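Category: Data & Downloads > Interior Joinery

Print this page | E-mail this page

# Nadico Door Schedule Data, release 2

Dimensions and hardware positions for interior doors, transcribed from the Balogh and Bavetti trade catalogs. Released March 2015 by the Evham records group. Compiled by Réka Virág; checked by Elīna Krūmiņa.

## Contents

- `doors.csv`: one row per door leaf, 2,557 rows
- `hardware.csv`: handles, latches and hinges, keyed to `doors.csv` on `leaf_id`
- `finishes.csv`: lookup table for finish codes
- `errata.txt`: known misprints in the source catalogs

All files are UTF-8, comma separated, with a header row. Empty fields mean the catalog gave no value. Zero means zero.

## Fields in doors.csv

- `leaf_id`: integer, stable between releases
- `maker`: BAL or BAV
- `height_mm`, `width_mm`, `thick_mm`: leaf only, frame excluded
- `layout`: FLUSH, P1, P2, P4, P6 or GLAZED
- `bottom_rail_mm`: measured from the foot of the leaf to the lower edge of the lowest panel
- `hand`: L, R or U (unhanded)
- `finish`: code, see `finishes.csv`

Bavetti lists sizes in inches. These were converted at 25.4 and rounded to the nearest millimeter. The original strings are kept in `size_raw`. Balogh sizes are metric in the source and were not altered.

Release 1 (January) had the `hand` column reversed for all Bavetti leaves. Discard it.

## Checking

A sample of 200 rows was keyed a second time from the printed pages and compared field by field. Mismatches were corrected in both tables. Rows with `bottom_rail_mm` under 80 were all looked up again by hand, and those that remain are correct as printed.

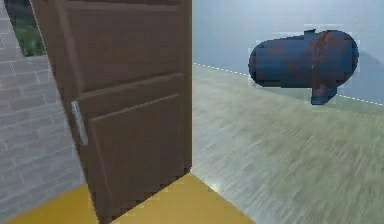 The `layout` code counts panels on one face and ignores whether they are raised or recessed. Panel profile goes in `profile_upper` and `profile_lower`, which can differ on the same leaf. A door with a broad recessed rectangle on top and a tall raised, beveled panel under the rail is P2, with REC in the first field and RAI in the second. Glazed leaves leave both fields empty, even where the lower half is solid.

## Known gaps

Fire ratings are not included. Hinge positions are missing for all Balogh leaves over 100 kg. Finish names were not translated.

## Related items

- Nadico Window Schedule Data, release 1
- Balogh finish codes, old and new
- Converting inch sizes in Bavetti price lists
- Errata submission form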